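# Bead Sorting Report (draft 2)

Group: Loukia Ververidis, Onni Manninen, Khrystyna-Mariia Vakulenko
Supervisor: Seija Hakala
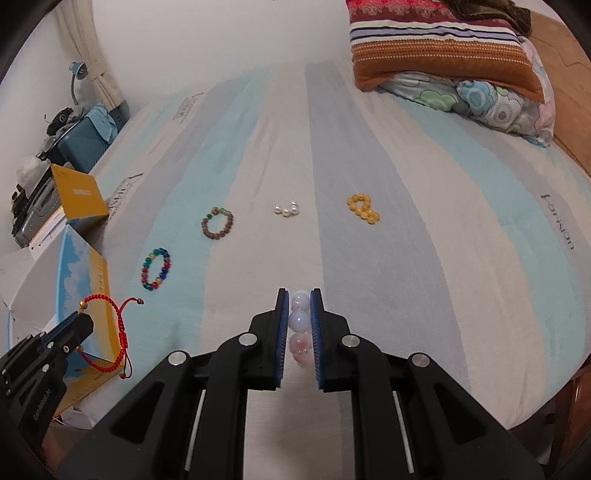
*Fig. 1. Beaded jewelry on the striped sheet, pale translucent bracelet lifted.*

## What we wanted to know

How do people sort jewelry when you don't tell them how? By color, by size, by what it's made of, or just by what they'd wear. Our course project, October. The idea came from Onni's sister moving out and splitting a shared jewelry box, took her a whole evening and one argument.

## Setup

Bed, striped sheet, daylight from the window. We tried a table first but beads roll and clatter, plus round pieces slide together. Fabric holds them where you put them. Table results thrown out.

Pieces lent by Tapio Riihimäki, who sells secondhand beads under the name Multelis. Mixed lot. Some one-color, some with every color going. Brown ones are the plain-looking end, though the one in Fig. 1 has green and tan beads in it too so "plain" is a bit unfair.

Each person got 3 rounds:

- round 1: sort however you like
- round 2: sort a different way
- round 3: put back in pouches so you could find a given bracelet again

We wrote down the groups and the time. Total time over all rounds was 2120 seconds, notes are in Khrystyna-Mariia's folder (the Fludovetti one, not the old one).

## What happened

Round 1 was nearly all color. Fast for the brown and the pale pieces. Slow for multicolored. A bracelet with green, dark blue, red and golden yellow beads doesn't go anywhere, so people made a "mixed" pile and everything awkward ended up in it. One person's mixed pile was bigger than the rest put together.

The translucent ones were a second problem. Milky bluish, lavender-white, clear with pink and red patches, all on the same bracelet. Is that white? Pink? We got both, plus "glass", but we don't know that they're glass and Tapio didn't either. Changed the label to "see-through" in the table.

Round 2 went to bead size or shine. Matte vs glossy worked better than we expcted, people hardly hesitated.

Round 3 was the messy one. Stretchy ones fine, the others tangle if you drop them in together. Loukia started laying each one out in a loop before picking it up and got under 60 seconds, best time we had. We should of had everybody try it but ran out of afternoon.

## Problems

- Sheet stripes. Pale beads on the cream bands are harder to spot, might of slowed people down. Plain dark sheet next time.
- Too few people, and two of them knew what we were testing
- Round 2 always came after round 1 so some of the speed is just practice
- Color names not agreed beforehand

## Still to do

Redo the table with the new labels. Seija wants the time chart split by round. Add sources, incl. the Jomell storage leaflet Onni found. Pouches back to Tapio, he needs them before the market.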